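Tips > Laundry & Mending > Soccer Kit

Getting a season's worth of mud out of soccer uniforms

I've been washing kit for our over-35s team, Todier, for longer than I care to admit, and I still get the same messages every October when the field turns to soup. So I'm putting it all in one place and you can stop texting me during dinner!

First, let the mud dry. I know it feels wrong to leave a filthy jersey on the porch overnight, but wet mud just smears deeper into the knit. Once it's dry, take it outside and whack it against a fence post, then go over it with a stiff brush (an old nail brush is fine). Most of what you were going to scrub at will be on the lawn.

Then soak it. Cold water, a scoop of ordinary powder detergent, one hour. I used to leave things in overnight and the red trim on our away shirts bled into the white – we played the rest of that year in a sort of salmon color. One hour is plenty.

Grass stains are a different animal. White vinegar and water, half and half, dabbed on and left for twenty minutes before the wash. Rub a little dish soap into the knees of white shorts if they're really green. Keep chlorine bleach away from polyester, it goes yellow and stays that way.
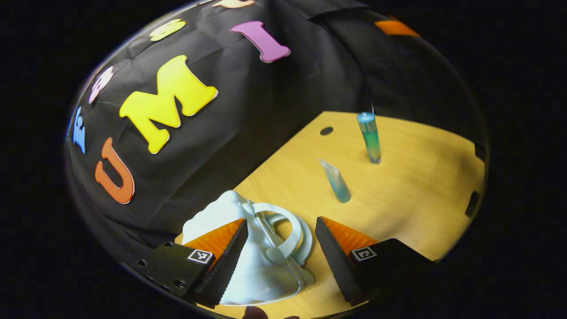

Mireille Riviere wrote in to say she skips the vinegar completely and uses a paste of baking soda and dish soap, worked in with a toothbrush, and that her goalkeeper's shorts come up better than mine ever did. I tried it last week on one pair. She may have a point about the shorts, but it took forever to rinse out of the seams, so I'm sticking with vinegar for the everyday stuff.

Now the wash itself. Turn everything inside out, especially anything with a printed number. Warm, not hot, on the gentle cycle. No fabric softener! It coats the fibers and the shirts stop wicking, and then everybody complains they're clammy by halftime. If there's a smell that won't leave, add half a cup of vinegar to the rinse. The smell of the vinegar is gone by the time it's dry.

Socks go in a mesh bag, always. I lost so many that I started safety-pinning the pairs together, which worked until Fabrice Le Goff found an open pin with his big toe.

Shin guards: pull the sleeves off if they come off, and wash those with the socks. Wipe the shells with soapy water and prop them up somewhere with a breeze. Mine sit on the kitchen windowsill, to the great joy of my family.

Cleats never go in the machine. Knock the soles together, dig out the rest with a popsicle stick, wipe the uppers with a damp cloth, and stuff them with newspaper. Change the paper after a couple of hours – the first lot gets soaked. And keep them off the radiator, the glue lets go and the sole peels back like a sardine can. Ask Régis Langlois about the second half against Bimaron.

Drying is easy. Hang shirts by the hem, out of direct sun, and skip the dryer for anything with a heat-pressed number. Our 7 has been a sad little hook shape ever since one trip through on high. If yours is starting to lift at a corner, lay baking parchment over it and press with a warm iron for a few seconds, then let it cool before you touch it.

Gloves I still haven't figured out. If your keeper's don't stink, write and tell me what you do.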